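Fruit on the table again

I gave up on fruit bowls sometime in December. Ours was a big deep thing, a wedding present, and whatever went in at the bottom stayed there until it had gone soft and furry and I had to fish it out with a paper towel. I would buy 2 pounds of plums, feel very pleased with myself, and then we'd eat the top layer and forget the rest existed.

My neighbor Lok-yiu Tam was the one who set me straight. She keeps hers on a plain dinner plate, just a couple of pieces at a time, and refills it from the fridge in the evening. I thought it looked a bit stingy when I first saw it, I'll admit — and then I caught myself eating her last apricot without even asking.

So the deep bowl holds onions now, down in the pantry, and the kids have started helping themselves on the way through the kitchen, which they never did before (well, the younger one did, but only grapes).

Picking the plate took me far longer than it should have. I went through the whole cupboard one evening with a cup of tea, trying the white ones, then the blue ones my aunt left me, and they all felt wrong on our brown table. The pale green one with the faint rings in it is my favorite by a mile, and a bright red fruit next to a peach or nectarine looks so cheerful on it that I'm a little slow to let anybody eat them. I'm going to hunt for a second one at the thrift store this weekend, maybe a size bigger for when the cherries come in.
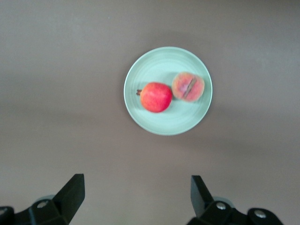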